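Folding laundry on the bed again. The dining table is free. The table has been free all week. I have made my choice.

Today's opponent is one blue thing that refuses to hold a crease. I fold it, it looks at me, it unfolds. 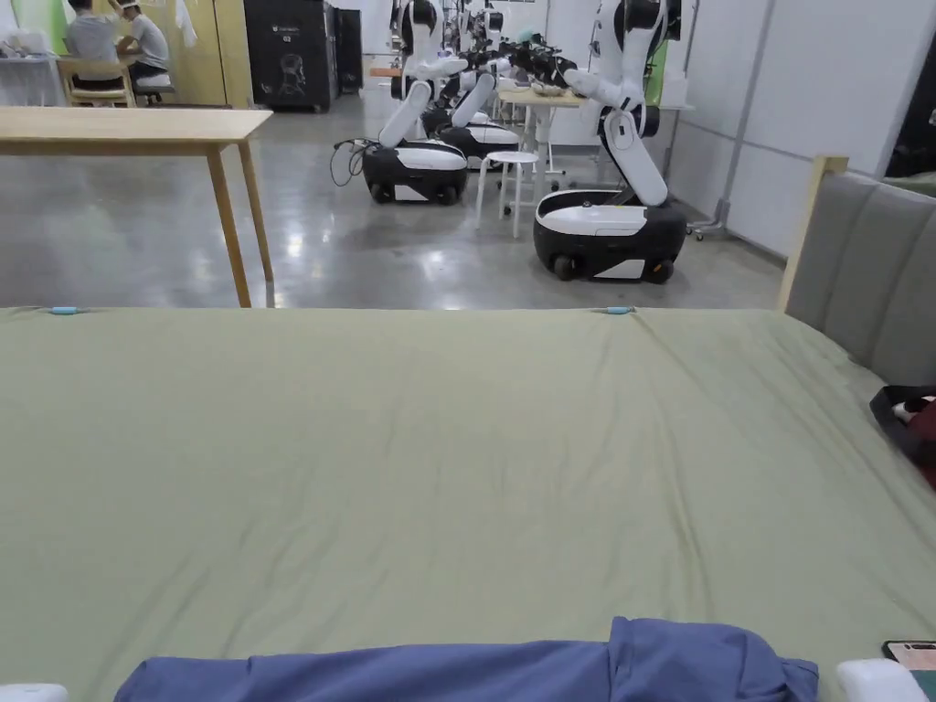
And I do this on the bed for a noble reason: you can't go to sleep until it's cleared. At 16 I just slept under the pile like a hamster.

Toon Nijs claims he folds a whole load in one podcast. I have seen his drawers - that man is rolling things into balls.

My own system has two stages. Fold it. Look away. Find it crumpled and start over, which I'm now told is a third stage.
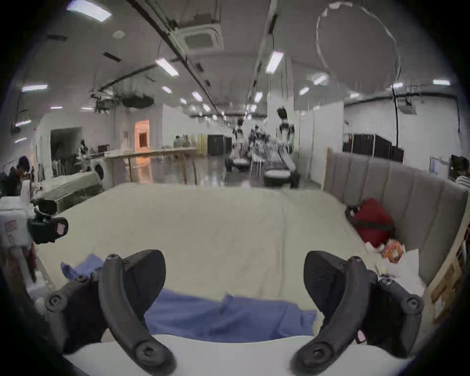 Do you have to fold it the second it's dry?
Within the hour is fine - after that you're basically ironing with your hands.

Anyway, back to the blue thing. See you Tuesday.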